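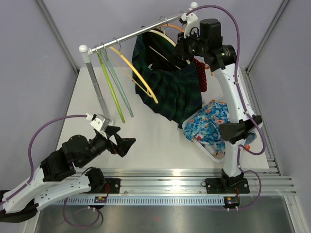 Wubit says it's the water, not the leaves, and that we should stop blaming the poor old gum tree every time a batch comes out beige. She left a note on the last page to say so and underlined "water" hard enough to go through the paper. Fair enough, Wubit. I went and tested it.

Dye book, March
Eucalyptus on wool, rainwater against tap

Same leaves for both pots, the long silvery ones from the tree behind the Custby hall. Picked up off the ground, none stripped from the branches. 341 g of leaf per pot, torn by hand (the secateurs have gone walkabout again, if you have them please put them back on the hook). 2000 mL of water in each. Left pot rainwater from the tank, right pot straight from the tap. Both stainless, both with lids.

Wool is the Vida yarn, the undyed one, wound into small skeins and tied loosely in figure eights. Washed in the Gastis soap and rinsed until the rinse water ran clear. No mordant in either pot. I know Eldana wants to see alum alongside, and that's the next page, but I wanted one clean comparison first.

9.15 am pots on, low.
10 am both at a gentle simmer. Right pot a bit slow to get going, that ring has never been much good.
10.40 left pot already the colour of strong tea. Right pot more like weak tea that someone has forgotten about. The smell is glorious, the whole shed is like a cough lolly.
11.15 strained the leaves out, wool in, wetted first.
11.30 turned the skeins. Already a blush on the left one!! I did a small dance.
Then 4 hours on low, turning when I remembered, so not very evenly, sorry. Heat off and left to cool in the pots overnight.

Next morning

Oh it is GOOD. The rainwater skein is a proper rusty orange, the sort I'd given up on getting from this tree. I honestly thought it needed a different species. Tap water skein is a soft tan with a bit of gold when you hold it up to the window. Nice enough, and I'd knit a vest out of it, but put them next to each other and you'd never pick them as the same leaf.

Rinsed both in the water they were dyed in (tank for tank, tap for tap). Very little colour came out of the orange one. The tan one bled more than I'd like. Squeezed in a towel and hung in the shade.

Eldana dropped in at lunch and went straight for the pH strips, which I had not thought to do. Tank water reads 6, tap reads 8. So that's one difference, but she points out our tap water is hard as well, you only have to look at the kettle, and we've changed both things at once by swapping the water. She suggests taking tap water and bringing it down with a splash of white vinegar, leaving the hardness alone. If it goes orange, it's mostly acid. If it stays tan, look at the minerals. I love this. Three pots next time.

One thing that bothers me: the Vakulenko book says to simmer the leaves for a good long while before the wool goes in, much longer than I did, and gets its reds that way. My leaves still had plenty to give when I strained them. I put them back in the leftover rainwater bath after the skein came out and by evening it was darker than when I started. Saved in the lidded bucket by the door, labelled, PLEASE don't tip it out.

To do
Tap plus vinegar pot, same leaf weight, same yarn.
Long simmer, rainwater only.
Alum page for Eldana.
Light test. Half of each skein is wrapped on card, half the card covered with foil, taped inside the north window. Don't move it to get at the latch, use the other window.
Ask Wubit how full the tank is before I get carried away.

Samples are stapled opposite. The tan one is on the right, and it looks pinker under the bench lamp than it does in daylight, so take the book outside if you want to compare.

Added later, Wubit has now seen the skeins. She has written "water" again underneath, with a smiley face, and taken the orange one home to try as a hat band.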